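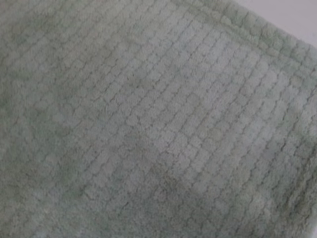
**N.º 19**

28 de diciembre de 2020

Bueno, pues ya he empezado con el cuaderno de mi abuela. Los que lleváis tiempo leyendo esto sabéis que lo anuncié en mayo, con mucho entusiasmo y signos de exclamación, y que después no volví a mencionarlo. Algunos me habéis preguntado (con bastante educación, la verdad) y yo contestaba que estaba en ello. No estaba en ello. Estaba el cuaderno en una bolsa, la bolsa en el armario del pasillo, y yo mirando para otro lado cada vez que sacaba el abrigo.

Pero estas Navidades han sido como han sido, no hemos ido a Cárdenas, y de repente me he visto con tardes enteras por delante y una mesa despejada. Así que lo saqué.

Para los nuevos: es un cuaderno de recetas de tapa dura, negro por fuera y con el lomo pegado con esparadrapo. Mi abuela lo empezó de soltera y lo siguió hasta que dejó de ver bien. Entre medias metió de todo. Hay recetas, sí, pero también la talla de zapatos de mis tíos, el teléfono de un fontanero, una novena, dos cartas a medio escribir y una lista de vecinas con las que, por lo que parece, no había que hablar. Esa lista la voy a transcribir también, pero no la voy a publicar, que alguna sigue viva.

## La letra

Yo creía que el problema iba a ser la tinta y no, la tinta aguanta divinamente. El problema es la letra. Mi abuela escribía muy apretado para no gastar papel, y cuando se le acababa la hoja giraba el cuaderno y seguía por el margen. Hay una receta de rosquillas que da la vuelta completa a la página, como un caracol, y termina debajo del título con un «y se fríen» que me tuvo un buen rato pensando que era otra receta distinta.

Luego están las abreviaturas. «H.» es harina, salvo cuando es huevos. «Az.» es azúcar y también azafrán, y os podéis imaginar que no da lo mismo. He ido decidiendo por el contexto: si pone «az. un pellizco» entiendo azafrán, y si pone «az. 200» entiendo gramos de azúcar y sigo adelante con mi vida. Donde no hay manera de saberlo he puesto un signo de interrogación entre corchetes, que queda muy académico.

Las medidas merecerían una entrada para ellas solas. «Una jícara.» «Lo que quepa en la mano.» «Un cascarón de aceite» (ese es precioso, medio cascarón de huevo usado como vasito). Y mi favorita, que sale en casi todos los bizcochos: «leche, la de siempre». ¡La de siempre! Llamé a mi madre para preguntarle cuánta era la de siempre y me dijo, muy segura, que pues la de siempre.

## Refugio al rescate

Al final llamé a Refugio Chávez, que fue vecina de mi abuela toda la vida y que cocinó con ella más que nadie de la familia. Yo iba con mis preguntas apuntadas en una hoja, muy formal, y no pasamos de la primera. Se puso a contarme lo del horno del pueblo: que las mujeres llevaban las latas por la mañana, que cada una marcaba las suyas con un pellizco distinto en la masa y que mi abuela tenía fama de meter siempre una lata de más. Estuvimos al teléfono hasta que se me acabó la batería. La llamé otra vez al día siguiente y ya entonces sí, me resolvió lo de la leche.

Es un vaso de los de vino. Hasta la raya. No sé qué raya es esa, porque los vasos se perdieron en la mudanza a Bromport, pero me dijo que con un vaso pequeño bien lleno sale igual, y lo he probado y sale.

También me aclaró que las «tortas de U.» no son tortas de uvas, como yo había transcrito tan contento, con nota al pie y todo. Eran las tortas de una pensión que se llamaba Unholm, donde mi abuelo se quedaba cuando viajaba por trabajo y de donde volvía siempre hablando de los desayunos. Mi abuela nunca las probó. Las sacó de oído, por lo que él le contaba, y las fue corrigiendo hasta que él dijo que sí, que esas eran. En el cuaderno hay cuatro versiones tachadas, una debajo de otra, y la última tiene escrito al lado «ya» y nada más. Me quedé mirando ese «ya» un rato largo.

## Cómo lo estoy pasando a limpio

Me lo habéis preguntado varios, así que os cuento, aunque no tiene mucha ciencia:

- Primero fotografío la página entera, con luz de ventana y sin flash (el flash se come el lápiz).
- La transcribo tal cual, con faltas, tachones y todo.
- En un documento aparte hago la versión para cocinar, con cantidades en gramos.
- Las notas que no son de cocina van a una carpeta que se llama «Otras cosas» y que crece a una velocidad alarmante.

Lo de tener dos versiones me parecía un engorro al principio y ahora no lo cambiaría. Si corriges mientras copias, se te escapa la voz. Mi abuela escribía «haiga» y «menealo bien meneao», y en la versión de cocinar pone «mezclar hasta obtener una masa homogénea», que es una frase que ella no habría dicho ni en sueños.

Para el papel suelto (recortes, prospectos, el dorso de un calendario) compré unas fundas en Stolumwood. Son un poco justas y las hojas grandes asoman por arriba, pero no llevan pegamento y cierran bien. El esparadrapo del lomo no lo voy a tocar. Me han dicho que hay que quitarlo, que amarillea y acaba estropeando la tela, y seguramente tengan razón, pero lo puso ella.

## Lo que he cocinado hasta ahora

Las rosquillas de caracol: bien. Un poco duras al día siguiente, aunque mojadas en café ganan muchísimo. La próxima vez bajo el fuego, que me emocioné.

El bizcocho de la leche de siempre: muy bien, lo he hecho ya varias veces y ha desaparecido todas.

Las tortas de Unholm: regular. Me salieron planas y algo tristes, y sospecho que es la levadura – en el original pone «papelillos» y a saber cuánto traía un papelillo entonces. Refugio dice que amase más y me queje menos.

Una sopa de almendras que no lleva título y que tuve que adivinar que era sopa porque al final dice «se sirve en hondo». Esta os la pongo completa en la próxima, porque estaba tan buena que me la cené de pie, directamente de la olla. Si alguien la conoce con otro nombre que me escriba, por favor, que no consigo encontrarla en ningún sitio.

También he echado cuentas de lo que queda. Numerando las hojas por delante y por detrás me salen 335 páginas, más lo suelto, y voy por unas dos al día si la letra acompaña. Las de la última época son las más difíciles: las líneas se tuercen, se montan unas encima de otras y a veces solo hay una palabra grande en mitad de la hoja. «Canela.» «Llamar a Paco.» Esas las transcribo despacio.

## Y ya que estoy

Cambiando de tema, sigo sin decidir el color de la cocina. Después de darle muchas vueltas me tira el verde salvia clarito, el mismo de la felpa que abre el número de hoy, pero en casa hay división de opiniones y me han dicho la palabra «hospital». Acepto votos en los comentarios. Acepto también nombres de pinturas que se puedan fregar, porque con la cantidad de fritura que sale en este cuaderno la pared va a sufrir.

A los que me pedisteis la receta del bizcocho: la tenéis en los comentarios del número anterior, que la puse allí contestando a otra persona y se quedó escondida. Ojo, que escribí «H. 3» sin darme cuenta. Son huevos.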